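Equipment Review: Fladach Commercial Backpack Vacuum
Prepared for the Nedesstead Community Facilities Group

Purpose of this review
The Fladach commercial backpack vacuum was placed on trial at the Nedesstead library and its adjoining meeting rooms to determine whether it should replace the upright machines now in service. The trial was supervised by Wafula Langat, with cleaning staff rostered across early morning and evening shifts. The supplier, Muriithi, provided one unit on loan and had no part in the preparation of this report.

Summary of findings
The Fladach is recommended for carpeted public areas, stairs and tiered seating. It is not recommended as the only machine at sites where staff are required to clean for more than two hours without a break. The harness is satisfactory but warms considerably against the back, and two operators asked to return to the upright before the end of an evening shift.

Cleaning performance
Low-pile commercial carpet makes up most of the floor area under review. On this surface the Fladach performed well. Sand carried in from the car park, which the uprights tend to leave along the skirting, was collected in a single slow pass. The floor head sits low enough to travel beneath the periodicals shelving, and operators no longer had to finish that aisle with a hand brush.

Results on entrance matting were less consistent. The head grips the ribbed rubber at full suction and must be lifted or the relief valve opened. The valve is a small sliding collar on the wand, stiff when new, and its open and closed positions are poorly marked.

Hard floors were cleaned adequately with the alternative head. Changing heads takes a few seconds, although there is nowhere on the harness to carry the spare.

Noise
The library opens its study room at 7 am, and noise was accordingly a principal concern. On the lower setting the machine could be used in the corridor outside without complaint. The higher setting is intrusive and should be confined to periods when the building is closed to the public. The operator, whose ears are nearest the motor, should wear hearing protection on that setting in any case.

Harness and fit
The waist belt carries the greater part of the load, as it should. Reet Liepiņa, who coordinates the evening roster, observed that the shoulder straps slip gradually out of adjustment and need to be retightened during a shift. Shorter staff found that the lower edge of the casing met the hip when bending. Muriithi has advised that a smaller harness can be ordered at additional cost – this should be confirmed in writing before any purchase is made.

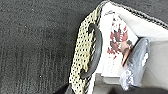

Maintenance
Disposable bags are supplied in packs and fit without difficulty. A bag lasted 17 shifts at the library before the indicator light came on. The secondary filter is washable and must be left to dry fully before it is refitted, so each site will need to hold a second one. The power cord detaches at the waist and can be replaced without sending the machine away. This is a clear improvement on the Fulton uprights, several of which have been out of service for weeks with damaged cords.

Cost
The quoted price is $2,951 per unit, including both floor heads, a crevice tool and a dusting brush. Replacement filters are $103 each. The warranty covers parts and labour, but excludes the harness and the hose. Given that the hose is the component most likely to be caught on furniture, the Group may wish to seek a variation to these terms.

Recommendation
It is recommended that two units be purchased for the library and meeting rooms, and that one Fulton upright be retained at each site for longer sessions and for staff who are unable to wear a harness. All operators should receive a fitting session before first use. An allowance of $500 should be set aside for bags, filters and one spare hose in the first year of operation.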